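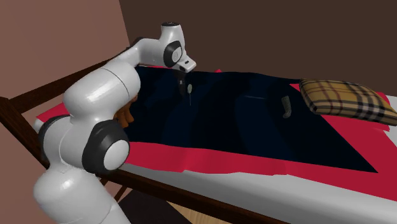
Bed with a white robotic arm over it, computer render

[Promari-bedding] Re: Fill weight after washing
December 2019

> We washed the Kanard comforter again in November and it came out
> lighter than the label weight. Is fill being lost through the
> seams, or is the scale off? Length is still 214 cm.

Check the moisture content before blaming the seams. Cotton shells and down both take up water from the air, so a comforter weighed straight out of the dryer reads low. Leave it flat in the test room for 24 hours, then weigh it twice, an hour apart. If the two readings agree, use the second one.

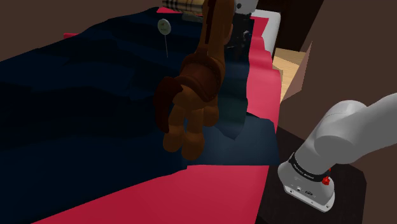 Our Anura sample read 1271 g after conditioning, within tolerance of the label. The dryer reading was well under that – low enough to fail it on paper.

If yours is still low after conditioning, turn it over a dark sheet and look for fiber along the quilting lines. Leakage tends to start at the corners, where the needle holes are closest together.

Which scale are you using, and when was it last calibrated?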